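April, bench 3, 09:40

Silicone practice pads, batch 269. Continuing the pigment bleed work from the last entry. Base is the Lallitz two-part, mixed 1:1 by weight, degassed until the foam dropped, poured on the textured plate. Naveen Bansal did the pour, I did the demold.

Surface came off the plate clean. Shore reading is on the soft side of what Firnard asked for. Logged as 2309 in the hardness sheet; the older pad from the same mold is 701 if anyone wants to compare.

Red line applied with the fine applicator, Cindix pigment in carrier, no primer. The question is still how far the color migrates into the pad around the line and whether the carrier or the cure is to blame. Fraser thinks carrier. I lean toward undercure at the surface.

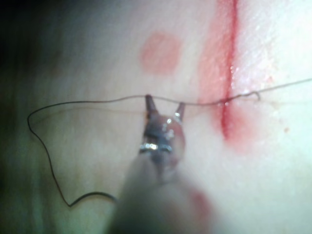 Plan for the next pour: same pigment load, half the carrier, post-cure in the small oven overnight. One control pad with no post-cure. Montserrat Pacheco has the oven until 16:00, so start after that.

Scale on bench 3 drifts when the hood is on. Tare with the hood running.

Khunthong sample of the alternate base arrived with no data sheet. Wrote to them. Do not open the B side until it comes.

To do: relabel the part A drum, order mixing cups, return Evaristo's calipers.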